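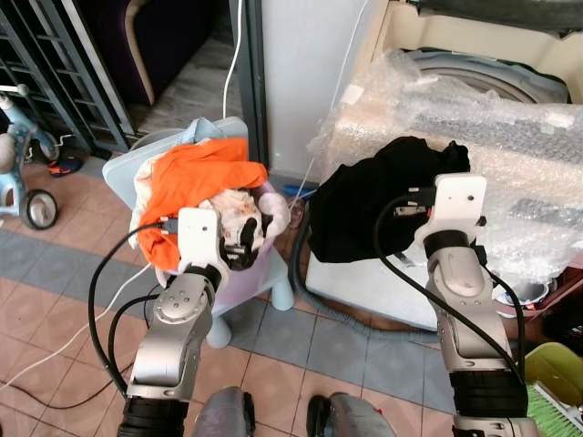
Laundry room. Teresa Foley opened with the washing machine, as this took up most of the last meeting. The new top loader is in the laundry room at Villalobos House and residents on both floors have been told they may use it. Mortimer Kowalczyk said much of the bubble wrap is still on it and asked that it come off before the next meeting, front panel included. The drain hose runs across the tiles toward the pale blue plastic seat where people put their piles, and he would like it moved back against the wall and clipped. Agreed. Mortimer to do both.

Present: Teresa Foley (chair), Nam-gil Ahn, Keisha Van Dusen, Mortimer Kowalczyk, Mamta Prajapati (minutes). No apologies received.

Date of meeting: September 25, 2020

Minutes of the May meeting were approved with one correction. The quote from Okberg was for delivery and hookup, not delivery alone.

Cost of the machine. Nam-gil reported that the final bill from Okberg was $1,774 for the machine, delivery, hookup and removal of the old one. The house had set aside $2,000. Keisha asked if the difference could go toward a second drying rack. Nam-gil would like to hold it until the plumber's bill is in. Left open.

Sorting. Keisha has had two complaints about colors running. Both were light things washed with something dark. She pointed out that blacks and light-colored cloths are still being sorted right at the machine, and that a bright orange cloth on top of whites is asking for trouble. She suggested that everyone sort in their own room and bring down one load at a time. Mortimer thought this was fine for people on the first floor but hard on those with stairs. After some discussion it was agreed to buy two lidded hampers, one for darks and one for lights, and to stop using the seat for laundry once they arrive. Keisha to get prices from Foketti.

Detergent. The Clenum powder is nearly gone. Mamta has been buying it herself and turned in receipts for $21. Nam-gil to pay her back. Teresa asked whether liquid would be easier on the new machine. Mortimer will check the manual -- he has it in his room and will put it back on the shelf.

Floor. Things are still being left on the laundry room floor, bowls included. Anything there at the end of the month goes in the lost and found box under the stairs. Mamta to put up a note.

Sign-up sheet. The new sheet has two-hour slots. Evening slots fill up first and mornings are mostly free. Teresa asked people to cross their names out if they change plans. Keisha wanted a limit of two evening slots a week per resident. Three in favor, Mortimer against, Nam-gil abstaining. Passed.

Roof fund. Balance is $3,000. No work planned before spring.

Other business. Nam-gil asked who has the second key to the bike shed. Teresa to ask upstairs.

Next meeting in the dining room, date to be posted on the hall board. Mamta will bring the plumber's bill if it has come.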